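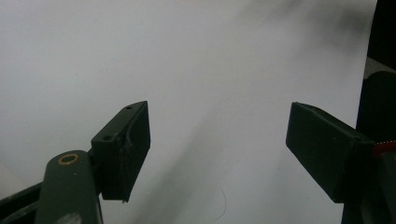 HEALTH TECHNOLOGY | INTERVIEW

The patch that says it can tell when a wound is going bad

Csenge Rácz has heard the pitch before. She has spent most of her working life dressing leg ulcers, first on hospital wards and then as a community nurse, and every couple of years somebody turns up with a box of samples and a chart that goes up and to the right.

"Silver was going to fix it. Then honey was going to fix it, and honey's not bad, I still use it," she says. "Then it was foam with something in the foam. I've got a cupboard at home with the leftovers."

The latest box holds a dressing called Flinow, a soft patch with a thin printed sensor in it that reads the acidity of the fluid coming off a wound. The idea is that a wound heading for infection tends to turn more alkaline, so if the patch notices early enough, the nurse can get there before the patient has a fever. It sends its readings to a phone. The company behind it, Avberg, wants it used on people at home with slow-healing sores, and it has been running a small trial out of the clinic at Julmont, where Rácz works three mornings.

I went in wanting to know whether it works. After two hours with Rácz and a long phone call with Chenxi Dai, who led the sensor design at Avberg, I am not sure anyone can say yet.

Dai is easy to talk to and does not oversell it as much as the brochure does. When I read her the brochure's line about "ending wound infection at home" she groaned.

"I didn't write that," she said. "I would have said it measures pH. It measures pH quite well."

How well is quite well? On the bench, she told me, very. In a dish of fluid at body temperature the sensor stays steady for days. On a person it has to put up with sweat, socks, sleep and whatever cream the patient's sister swears by. The first version drifted so badly after a day of walking that the readings were thrown out. The current one drifts less, and the software tries to correct for it.

I asked what "tries to" meant.

"It means we have a model of how the sensor ages, and we subtract that," Dai said. "If your sensor ages the way our model expects, good. If it doesn't, you'll see a slow slope that looks like a change in the wound and isn't one."

That seemed to me a fairly large hole. She agreed it was a hole. She disagreed about large.

The trial had 12 patients. There was no comparison group, so nobody wore an ordinary dressing while the others wore the clever one. Avberg's summary says the patch "flagged all infections", and I asked how many infections there were. Two. Both patients had already rung the clinic themselves to say the leg was sore and smelled wrong.

"The patch was right," Rácz says. "So was the lady's nose."

She is not against the thing. She wants that understood, and said it more than once. Some of the people she sees have diabetes and no feeling in their feet. They don't get the soreness, and some of them can't bend down to look. For them a reading on a phone might be worth having. Her complaint is that those people were mostly left out of the trial. To join you needed your own smartphone and had to be able to change the patch yourself, and that rules out a good part of her list.

"You've tested it on the ones who'd have called me anyway," she says.

I put that to Dai, who was quiet for a bit and then said it was a reasonable criticism. The smartphone rule came from the budget. A second study is planned with a small plug-in receiver that sits by the bed, and carers will be allowed to do the changes. She could not give me a start date. She hopes to recruit 400 people, and I have to say that is a big jump for a company that took most of a year to find a dozen.

Then there is the matter of false alarms. The summary doesn't mention them. Rácz keeps her own notebook, and according to her the alerts came often enough in the first weeks that she stopped driving out for them and started phoning first. Dai says the threshold was set low on purpose, to be safe, and has been raised since. Raising it makes the alarms fewer. Whether it also makes the patch miss things is a question two infections can't answer.

Money came up last. Avberg has not announced a price. Dai wouldn't be drawn, apart from saying it would cost more than a plain dressing and less than a hospital bed, a range so wide you could park a bus in it. Rácz had heard $100 a patch mentioned at a supplier evening in Landry, though she didn't know how firm that was, and Dai would neither confirm it nor rule it out. A patch lasts three days at most. Some of these ulcers take the better part of a year to close.

"I could do a lot with that," Rácz says. "Compression bandages, for a start. We know those work. Half the people who ought to be in compression aren't, because there's no one to put it on properly."

I asked Dai whether that bothered her, the thought that plain bandaging and more nurses might do more good than her sensor.

"Of course it might," she said. "I can't make nurses, though. I can make sensors." She added that she would rather the patch went to a few people who need it than to everyone with a graze, and that this was not the view of everyone in her building.

When I left Julmont, Rácz was getting ready for her next visit, a man with an ulcer above the ankle that has been open since January. He was offered a place in the trial and turned it down. He doesn't like his phone making noises at night.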